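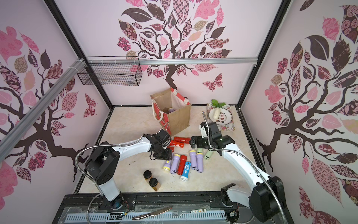
Mārtiņš Strazds wrote in to say that he would rather strip a whole room again than hang one more roll over old paper. He papered over two layers in his hallway on Stidholm Street last October, and by spring the seams had lifted on both sides of the door. He asked whether the paste was to blame, and whether other readers had the same trouble.

Several did. The paste is seldom the problem. New wallpaper pulls on whatever is under it as it dries, and if the old layer was put up thirty years ago with a weak paste, the old layer comes away and takes the new one with it. You can test this in a few minutes. Pick a spot low down behind a door, lift a corner with a putty knife and pull. If it tears off in small bits, the bond is still good. If a long strip comes away in your hand, take the lot down.

Stripping is slow but not hard. Turn off the power to the outlets and take the cover plates off. Lay old towels along the baseboard. Score the paper lightly, wet it with warm water and a little dish soap, and leave it for 11 minutes or so before you scrape. Most people scrape too soon. Vinyl paper has to have its top skin pulled off dry first or the water never gets in.

Once the wall is bare, wash off the leftover paste. Run your palm over it. Slick patches mean there is still paste there, and those patches are where bubbles show up later. Fill the holes, sand, wipe down the dust and put on a coat of primer made for wallpaper. Let the primer dry overnight even if the can says two hours.

Large patterns

We also had a question about big patterns, the kind with full trees or tall branches. They look good in small rooms, but they use more paper than the room size suggests. Check the label for the repeat, the distance before the pattern starts over. With a repeat of 30 inches, you can lose most of that length from every strip you cut. Add the repeat to the wall height before you work out how many strips each roll will give you, and buy one extra roll from the same batch. Batch numbers are printed on the wrapper. Two rolls with different numbers can be slightly different shades, and it shows most on a pale background.

Decide where the pattern should sit before you cut anything. A tree looks best near the middle of the wall you face when you come in. Work out from there to both sides, and let the mismatch fall in the corner behind the door. Don't try to wrap a full strip around an inside corner. Cut it so that half an inch turns the corner, then start the next piece on a fresh plumb line.

Where to borrow tools

The tool library at the Bulholm branch has a wallpaper steamer, a pasting table and a six-foot level. Loans are for a week and can be renewed once. The steamer goes out fast in summer, so put your name on the list early. Bring it back empty and dry.

Fukham Hardware is selling end rolls from its back room for $17 each while they last. Most are single rolls, good for a closet or the inside of a bookcase. They can't be returned.

The evening class on papering around windows is on Thu 14 May at the Stankevičius building, upstairs. Wear old clothes and bring a sharp knife with spare blades.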